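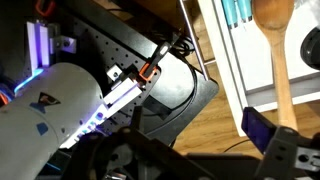 Prüfliste Armzelle, Gemeinschaftswerkstatt Inard
Stand: Dezember 2024

1. Lochplatte und Untergestell
In Ordnung. Schrauben nachgezogen, Platte wackelt nicht.

2. Klemmen, orange
Bedingt. Federklemmen sind keine Befestigung, auch wenn das seit März so gehandhabt wird. Bis zur nächsten Prüfung verschrauben.

3. Kabelführung
Mangel. Das lange schwarze Kabel läuft im Bogen an der Plattenkante entlang, ein dünnes liegt quer auf dem Holzboden. »Da geht keiner lang« glaube ich nicht — Kabelbrücke besorgen.

4. Greifer, Fingerhalter
Bedingt. Spiel links 2 mm. Laut Biten-Gruppe unkritisch, gemessen hat das dort offenbar niemand.

5. Beleuchtung am Finger
Leuchtet blauviolett. Ob das »bereit« oder »Störung« heißt, steht nirgends. Bitte aushängen.

6. Not-Halt
Ausgelöst bei 42 % Geschwindigkeit, Arm steht. Bei 100 % nicht geprüft, daher keine Freigabe für Vollfahrt.

7. Abstand zum Schrank
980 mm ab Plattenkante eingetragen. Reichweite des Arms fehlt im Blatt, die Zahl allein sagt mir nichts.

Ergebnis: Betrieb nur reduziert und unter Aufsicht. Punkt 3 zuerst.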